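Recording Two-Handed Demonstrations with Hand-Held Grippers: Comb-in-Cup Task

Pastutik Docs > Data Collection > Tabletop Tasks

This page covers one recording block of the comb-in-cup task, from setting up the table to uploading the episodes. It assumes that you have already paired both grippers with the recorder and that the head camera has a valid calibration file. If either of those is missing, go to the pairing page first.

The task is short. The operator picks up a comb with the right gripper and places it handle down in a mesh cup. The left gripper is free to steady the cup if needed. Both hands are recorded in every episode, including those in which the left hand does very little.

Before you start

You need the following at the station:

Two hand-held grippers, left and right, with their mounting plates screwed on tight
The head camera
One white board
One mesh cup and one comb
The recorder, running Flaltov 2 or later

Check free disk space on the recorder. A full block of 210 episodes will not fit on a drive that still holds the previous block.

Step 1. Prepare the table

Lay the white board flat on the table. Wipe it down. Old pencil marks and tape residue show up strongly against white, and a policy can learn to use them as position cues.

Remove everything from the board except the cup and the comb. Objects on the floor and in the background may stay where they are, but do not move them during a block. If a chair has to be moved, finish the current episode, move it, and note the episode number in the log.

Set the room lights to the same level used for the last block. Close the curtains. Daylight changes enough between morning and late afternoon to shift the white balance.

Step 2. Put on the head camera and check the view

Sit or stand as you will during recording. Hold both grippers over the near half of the board and look at the cup. In the preview, confirm that the mounting plates of both grippers stay in view when your hands are at rest, and that the far edge of the table is visible. If the plates drop out of view, tilt the camera down one notch and check again.

Lock exposure and white balance once the view is right. Do not leave them on automatic. A black object entering the center of a white board is enough to make the exposure jump.

Step 3. Route the cables

Each gripper has one cable. Run it back along the wrist and leave a loop of slack at the forearm. The cable must not cross the board between the gripper and the cup. Move each arm through its full reach before you record, and stop if you feel any pull.

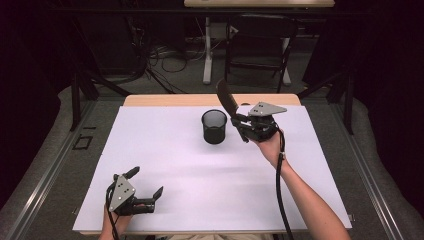

Zero both grippers after the cables are routed. Open the jaws fully, hold for 2 seconds, close them fully, and hold again. The recorder prints the opening range for each side. The two ranges should agree to within one percent. If they don't, repeat the zeroing with the cable slack increased, as a tight cable can keep the trigger from returning all the way.

Step 4. Choose the start positions

Start positions come from the Skenville list, which is loaded with the task file. The list divides the board into 9 cells. For each episode the recorder shows a cell for the cup, a cell for the comb, and an angle for the comb. Place the objects by eye. Exact placement is not required, and small errors add useful variety.

Do not skip the awkward pairings. Cells near the far edge take longer and feel clumsy, and they are the ones most often missing from a finished set. If a cell is truly out of reach for the operator, mark it as unreachable in the task file so that it is dropped for the whole block.

Step 5. Record an episode

Rest both grippers above the near edge of the board, jaws open.
Press the foot pedal. Wait for the tone.
Move the right gripper to the comb and close on the handle near its end.
Lift until the teeth clear the board.
Turn the comb so that the free end of the handle points down, regripping if you need to.
Lower it into the cup and open the jaws.
Return both grippers to rest. Press the pedal again.
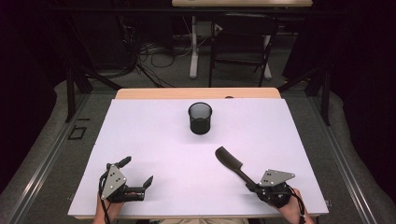
Keep the speed even. Operators tend to pause just before the grasp and again above the cup. A pause of half a second is acceptable. Longer pauses teach the policy to stop at the same place, and it may not start again.

If you drop the comb on the board, pick it up and carry on. Recoveries are kept and tagged "recovered". If the comb or the cup leaves the board, end the episode and tag it "failed". Failed episodes are stored but excluded from training by default.

Do not talk through the task or reach in with a bare hand while recording is on.

Step 6. Review

Review every tenth episode at double speed. Check these points:

Both grippers tracked from first frame to last
Jaw opening drops at the grasp and rises at the release
No gap in the head video longer than two frames
Correct tag

Tracking loss is most common when one gripper passes in front of the other. One short loss can be filled in by the export tool. Two or more in the same episode, and the episode should be recorded again from the same start cell.

Step 7. Export and upload

Run the export in Arabzadeh format with the task name and block number. The tool resamples gripper pose and jaw opening to the video rate and writes one folder per episode. Upload the block only after the count in the summary matches the count in your log.

Our current set for this task stands at 1,165 episodes after review. Blocks recorded before February used the older zeroing routine and need the conversion flag on export.

Known problems

Jaw opening reads slightly above zero when closed: zero again. If it comes back within some twenty episodes, check the trigger spring.

Cup slides when the comb touches the rim: steady it with the left gripper. Do not tape the cup down.

Comb rotates in the jaws during the lift: clean the finger pads and grip a little farther up the handle.

Next page: Training a First Policy from One Block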